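Kitchen counter help — where does everything go??
Home > Small Kitchens > Before & After

piroska_b
Hi all! Long-time reader, and I finally have a question of my own. We moved into the Somogyi Street place in July and I have rearranged this counter 4 times (my sister Edit says it's more). There's plenty of marble pattern and somehow never any room to chop an onion. Be kind, but be truthful!

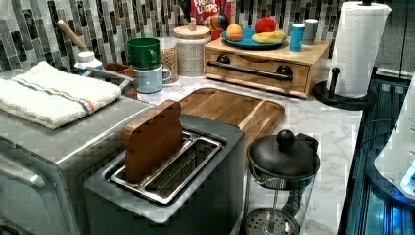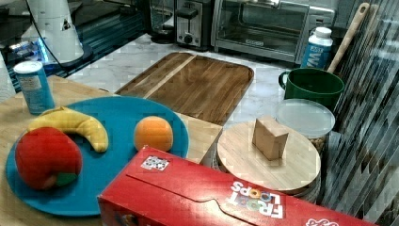
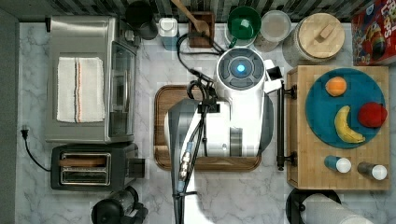 The counter at my place. The plush apple and banana on the blue plate in the second one are play food, so no washing required!

grandstead_gal
Oh, I love that narrow tile in the first picture, with the grays and the bits of brown! I'd start with the towel. A folded towel on top of a toaster oven makes me nervous, and a hook costs next to nothing. Then I'd move the French press over by the mugs and call it a coffee corner.

edit.racz
Sister here. It was five times. And please leave the cutting board where it is — she puts it away and then we all cut bread on a plate.

oldroketti
Going to disagree with grandstead_gal, politely. The toaster is what I'd move. You use it for 3 minutes in the morning and it sits there all day in the best spot you've got. Mine lives in a cupboard and I haven't missed it once.

grandstead_gal
A cupboard! With the crumbs! No, no, we had ants one summer and I'm never doing that again.

piroska_b
Ha, I knew the toaster would start something. My daughter likes her wooden toast in it, so it may have to stay within reach. I do agree about the towel, and I'll look for a hook on Saturday. Has anyone tried a shelf above the backsplash for the mugs and jars? I saw one for around 21 dollars.

oldroketti
Shelf, yes. Measure your tallest jar first, lid and all.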